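Trying Out the Denalora Hand Grippers

If you've stopped by the Usthorpe workshop since July, you have probably been handed one of the new Denalora grippers within a few minutes of hanging up your coat, and I do hope you enjoyed it as much as I have! For those of you who haven't made it in yet, here is my long-promised report on the kit.

Denalora sells these in sets of 2, for teams who want to teach a robot by doing the job themselves first. You hold the tool, you do the chore, and the recording goes off to become practice material for the arm. Ours came in one flat case with a charger, a spare set of tips, 256 gigabytes of storage and a booklet that somebody clearly wrote with care (the page on cleaning the tips is a pleasure, and I'm not being sarcastic). Setup took me nine minutes, and I am not a quick reader of booklets.

We have had ours for four weeks, and I'd say the grip is the best part. It closes smoothly and lets go when you want it to, which I couldn't always say of the old Wanden pair we were so fond of. The Denalora is a bit heavier, and by the end of a long morning my wrist does know it — Holger Boström tells me I squeeze too hard, and he may well be right. I would also have liked a longer strap. The Lie stand, sold separately, is nice to have but I wouldn't rush to buy it.

If you'd like a turn, put your name on the sheet by the door and come any morning after ten. Bring old clothes for the folding pile too, the more awkward the better, and please empty the pockets first.

Laundry is where the kit has taught me the most, and I've come to think it should be the first thing any newcomer tries. A towel is too kind to you. Thin, crumply white pants with a gathered elastic waist are a much fairer test, with one leg spread out on the tabletop and the other folded over in a bunch, and a wedge-shaped black tip pressed right into the wrinkles. My own advice is to go slowly, take a modest pinch of cloth, and smooth out the waistband before you fuss with the legs.

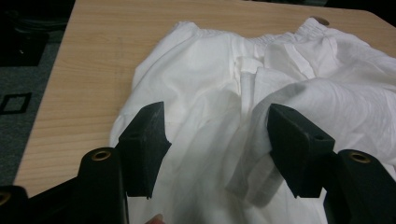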